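Ticket: Sticky patch on the kitchen table cloth, and bowls that won't sit flat
Opened by: Rokeya Chowdhury, Ruvside House kitchen
Status: Closed
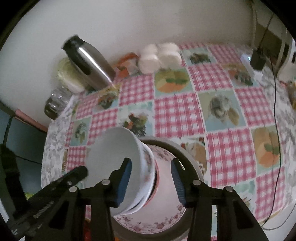 Hello Hye-jin, me again. I'm logging this one properly because last time I only mentioned it on the stairs and we both forgot. The table in the Ruvside kitchen has gone tacky, mostly down the window side, and anything you put on it either sticks or wobbles. I wiped it on Monday with the usual spray and within an hour it was as bad as before. I've been trying it with the rose dish and the white bowl with the faint flowers on the outside, as those two get used at every lunch and they're what people keep moaning about. It's the cloth with the pink gingham squares and the food pictures in between (the cheese one, the leafy greens and so on), in case you thought I meant the plain one in the back room. Could somebody tell me what I'm allowed to use on it? I don't want to take the pattern off.

Reply from Hye-jin Ma
Thanks Rokeya, got it. A few things before I start guessing:
Is it sticky all over or in patches?
Does the dish wobble on the bare table as well?
What is "the usual spray"?
Don't use anything with bleach in it for now please. We lost the colour on the Darbridge one that way and it looked dreadful.

Reply from Rokeya Chowdhury
Right, I've had a proper go at this over my tea break.

Patches. Worst by the window, a bit at the end where the toaster goes, hardly anything in the middle. If you press your palm down and lift it you can hear it peel, which is horrible. The spray is the lemon one from under the sink, the big bottle that Tae-yang refills from the drum.

As for the wobble, I folded the cloth back and put the dish straight on the wood. Still as a rock. Bowl too. Cloth back over, wobble's back. So it isn't the dishes, and I take back what I said about them at lunch! I'd half convinced myself the rose one had warped, can china even do that?

One more thing, I ran my hand underneath and the felt pad we put down in September has rucked up into a ridge, right where the dish normally goes.

Reply from Tae-yang Bae
Hi both, butting in as the spray is my department. The drum of lemon stuff is concentrate. It's meant to go in at 2 capfuls to a full bottle of water and I've always done it like that, but I was away for a while and I know the bottle got topped up by someone else. I've just had a sniff and it nearly took my eyebrows off. I think you've been wiping the table down with it more or less neat.

Reply from Hye-jin Ma
That would do it. It dries as a film, then the next wipe adds another layer. Rokeya, could you try this when the kitchen's quiet:

Clear the table completely and shake the crumbs off.
Washing-up bowl of warm water, a small squirt of ordinary washing-up liquid.
Wipe a patch, leave it a minute, wipe again with a clean cloth and plain water.
Dry with a tea towel straight away.
Do the corner by the wall first, in case the colour moves.

While it's off, pull the felt flat. If it won't stay flat, take it out altogether and we'll see whether you miss it.

Reply from Rokeya Chowdhury
First go, mixed results. I did the corner and the colour stayed put, no pink on the rag at all. The window side came up much better but there's still a strip that grabs. I think I was mean with the water. By the time I got to the end it was more or less soup and I was just moving it about.

Felt is stubborn. I smoothed it, put the cloth back, and as soon as Lertchai leaned on the table to reach the jam it slid again. He did say sorry to the table, so there's that.

Reply from Lertchai Meesuk
I barely touched it. Also, we had the same thing at Beaulieu and the felt had been put in upside down. One side is rubbery and that's supposed to face the wood. Worth a look?

Reply from Rokeya Chowdhury
Lertchai, you are forgiven for everything. It WAS upside down. I laid it myself so I'll say no more about it.

Second go, much better. I changed the water three times, did the plain water rinse twice on the window strip, and flipped the felt. I've pushed and pulled at the cloth from all sides and it stays where it is. The rose dish sits flat, and the bowl stands next to it without rocking. My palm comes up without the noise.

Tae-yang has poured the old bottle away and made a new one — 2 capfuls, I watched him do it — and there's a strip of tape on the front saying so. Eun-ji wants the same tape on the bottle in the laundry room, which seems sensible.

Reply from Eun-ji Song
Yes please, and could it be in big letters? I can't read the label on the drum without my glasses either, so I can see how it happened.

Reply from Hye-jin Ma
Lovely. I'll leave this open for a week of lunches and then shut it. Rokeya, if the strip by the window comes back, do one more plain water rinse before you reach for the spray. I'll ask Stiltham to check their bottle too, they get the same drum.

Reply from Rokeya Chowdhury
Week's up and it's fine. There was a bit of stickiness on Thursday but that was marmalade, I tasted it. You can close this one. I'll open another about the drawer.

Closed by Hye-jin Ma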